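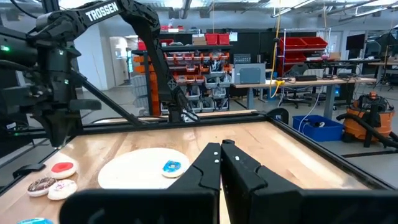

Visita ao laboratório da Hestetti, 10/6/25

Fui à Hestetti com a Dilani Dewan para perceber quanto nos custaria montar uma bancada de manipulação com dois braços na oficina da Dimthorpe, e acabámos por lá ficar a manhã quase inteira (a culpa foi minha, que não paro de fazer perguntas!). Recebeu-nos a Shiuli Debnath, com uma paciência enorme e um café bastante bom.

A mesa de trabalho estava posta com um prato branco grande, bolachas decoradas e um donut de chocolate com granulado colorido, e confesso que me custou um bocadinho concentrar-me nos braços pretos da Trossen. O que mais me interessou, pensando na nossa compra, foi a estrutura: tampo de madeira clara e armação metálica preta, coisa que a nossa serralharia faz sem dificuldade.

A Shiuli insistiu muito em que o orçamento não pode ficar pelos braços. Na lista dela entram as garras de reserva, os cabos, as prateleiras com caixas para peças e até um aspirador de oficina, como o laranja e preto que lá têm no chão. Para a nossa bancada, sem os braços, ela fez as contas connosco e chegou a quase 2.651 euros, dos quais 731 só para arrumação e acessórios. A Dilani achou puxado, eu menos.

Ficou por ver a questão do espaço. A sala da Begum tem sete metros de comprido e talvez chegue, mas falta medir a porta. Pedimos proposta também à Tultum e contamos ter as duas em agosto, para então marcar nova visita, desta vez com o pessoal da manutenção.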